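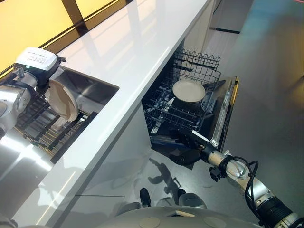

Is it slower than doing it yourself? came from the back before I'd even got my coat off, and Ofori said yes, much, and that everybody asks. Fair enough! I liked that there was no sales patter about it. The voice at the back wasn't finished either and wanted to know whether it could tell a clean plate from a dirty one, to which the reply was that it isn't asked to. The rack in the sink counts as one place, the dishwasher counts as another, and plates get moved between the two. Washing up is somebody else's department.

So, Drurisberg open day, 25 August 2024. I'm putting this in the shared notebook while it's still fresh, because my handwritten pages from the Skanesden trip were useless by the time I'd got home (coffee, mostly).

The demo kitchen is a good bit nicer than mine. Glossy white worktop, steel sink let into it, built-in dishwasher under the counter just along from the sink, and a big glowing yellow panel behind the lot. My first thought was that all that shine must be murder for the cameras, and I asked, and yes, it had been a nuisance early on. They went through a patch of turning lights off and on until they gave up and decided it had to cope. I think that's the right call. Our own bench at Drotdale is matt grey everywhere and I do wonder if we've been making life too easy for ourselves.

Things I want to remember about the plates:

- plain round beige ones, and the two I had a proper look at were as near to each other as makes no difference to me
- gripped, and held nearly on edge over the sink, so the arm has to know which way the face is pointing before it goes anywhere
- the rack in the sink is dark with parallel bars, so the gaps all look alike. I'd have put tape on it. They haven't.

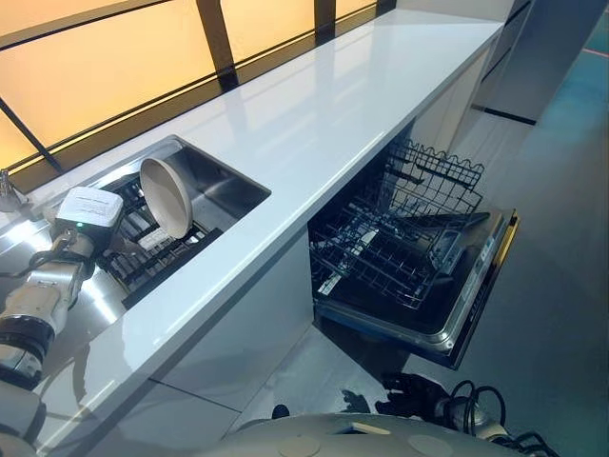
*Page last changed: 2 November, typos and the bit about the door*

The door. I'd written that the robot has to work around it, which was too vague to be any use to us. With the door down and the top rack pulled out there's a great shelf of stuff sticking into the floor space, exactly where you'd like to park a robot. One hand ends up down low by the door while the other is up over the sink, and the body has to sit somewhere that suits both. I had a go at standing there myself in the break, one hand at each end, and it's an awkward stretch even for a person with a waist!

Cables are looped on the outside of the arms, same as ours. I asked about snagging on the rack tines and got a rueful sort of face and the words "less than you'd think". They leave a generous loop at the joints and check it before each run. We leave ours far too tight, I reckon, and I'm going to redo the left one this week.

Speed limit on the arms for visitors was 600 mm/s, and the log on their screen had got up to run 2219, which made me feel a bit feeble about our own tally. They keep every run, duds included. When I asked what a dud looked like they said mostly a plate that sits in the wrong slot and leans on its neighbour, and they still call that a dud even though I'd happily shut the door on it at home.

Didn't get to ask about bowls. Or glasses, which I'd have thought were the real horror. Must email Ofori.

To do for us:

- [ ] slacken the left arm cable, add a loop at the elbow
- [ ] borrow something shiny to put on the bench and see what falls over
- [ ] try parking further back with the door down
- [x] send the Drurisberg lot a thank you

Parking there is dreadful by the way, use the lower road.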